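In Praise of the Slow Teacher
December 20, 2018

I have spent a good part of this fall at Gretard, the little workshop where I help teach robot arms to pick things up, and I've come around to an opinion that my younger colleagues find quaint. I think we should teach more slowly, and with our hands on the arm whenever we can (yes, even when the remote controls are sitting right there, charged and tempting!).

Remote control is wonderful, don't get me wrong. You sit back, you steer, and by lunch you can have 124 recordings of the same small job. In October we collected over 300 for the Tundden project, and I was as proud as anybody. Then I watched them all, with a pot of tea, and saw how many were hurried, with a swerve here and a second grab there. A robot copies our manners along with our meaning.

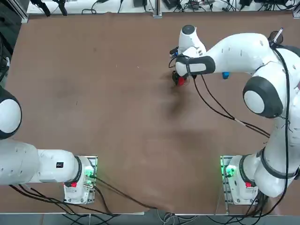
What the hand knows

When you take hold of an arm and walk it through a job yourself, you feel its weight and where it would rather not bend, and you stop asking it for silly things. I threw out all but 26 of my own recordings after a week of that, and I haven't missed the rest.

Picking up a red cube sounds like nothing, I know. But there's a whole little courtesy to it: coming down straight, getting a finger on either side, closing without a shove, and waiting a moment before the lift.
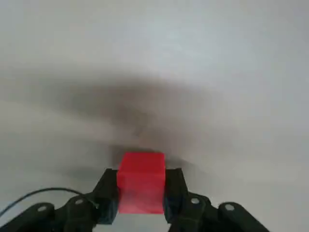 My friends at Broreck argue that a big enough pile of sloppy lessons evens itself out, and they may be right for the easy jobs. I'd still ask them to sit with a beginner for 2 days and teach one thing kindly, the way you'd teach a child to pour milk, and then go back to the controls and see whether their hands haven't slowed down some.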